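21/08/2023

Dye bench, second week of the madder and weld trials. Writing this up before I forget which jar was which, because last time I trusted my memory and we all know how that went (sorry again, Daryna).

So the big news is that the weld finally gave me a yellow I'd be happy to put my name on! I'd been getting this sad, straw-ish beige for days and blaming the plant material. Swapped the tap water for the jugs Sigita brought in from Drevgate, added a pinch of chalk to the pot, and there it was, bright as a lemon within the first half hour. Our tap water has always been a bit odd and I should have thought of that sooner. Chalk goes in the weld pot every time from now on, unless someone has a good argument against it.

Recipe as it stands, wool only:
Alum at 10 percent of the dry weight, cream of tartar left out this time. Skeins soaked overnight in plain water, then an hour in the mordant pot, then cooled in the pot with the lid on. Weld chopped small, simmered, strained through the old pillowcase. Wool in, heat kept low, never boiling. I pulled one skein early and left the others in, and the early one is clearer and a touch greener. The long ones have gone a bit mustardy. I like both but Viola wants the early one for the blanket order, so early one it is.

Madder was less fun. I let it get too hot while I was on the phone with the Bruster people about the drum carder (they still don't have the belt, they might have it by October, they were very nice about it) and the thermometer said 90 when I came back. Centigrade, obviously. Anything that high and you start pulling the browns out of the root, and sure enough, the skeins are brick. A handsome brick! But I was after a proper red, so that's a repeat. The wool itself seems fine, no felting that I can feel. I've tied those with a double knot of white cotton so they don't get mixed up with the good batch.

Timothée wants to overdye them with the leftover indigo to see if we get a decent aubergine. I'm game, as long as he does the washing out.

On color names: we need to stop calling things "the green one." Faith and I spent most of lunch arguing over whether her swatch was lime or just a pale green that had been next to something blue for too long. Same fight for navy and black, which I've been losing under the strip lights for years. I'd like a shared set of words before we start labeling for Zurkgate, and it would help to have solid colored things to point at instead of everybody's memory of a sweater. 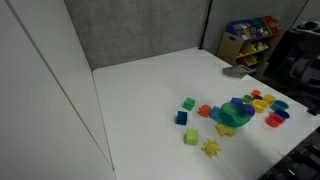 Bright green, pale lime, navy, light blue, orange. Good spread for arguing about names.

Back to wool. Indigo vat is sulking. It had a nice coppery skin on Friday and now it's gone dull, and the liquid underneath has more blue in it than I want to see. My guess is I stirred too much air in when I was fishing for the dropped clip. I've warmed it up, given it a small spoon of fructose and a small spoon of lime (the powder, not the color, see above) and put the blanket around it. Please don't open it to look. I know you want to look. I want to look too.

If it's still blue tomorrow I'll feed it again and leave it another night. There's no rush on that one, the Awad yarn hasn't come in yet anyway.

Lightfastness strips: taped up in the south window, half of each one under card. Weld early, weld long, madder brick, and the onion skin from July that I keep forgetting to throw away. I've written the names on the card in pencil this time – the pen faded faster than the onion did, which made for a pretty useless test.

Things I want to try next:
Weld over a weak indigo, once the vat behaves. Viola's after a leaf green and I think that early skein is the right base.
Madder again, fresh root, with me standing next to it the whole time and my phone in the other room.
Same madder with a bit of chalk, one small skein, just out of curiosity.
A cotton sample, if Daryna still has the tannin made up. Check the date on the bottle first, it was smelling a bit lively.

We're low on alum. There's one tub left and the lid is cracked, so I've put it in a zip bag. Also whoever has the good scale, I need it back on this bench by the morning.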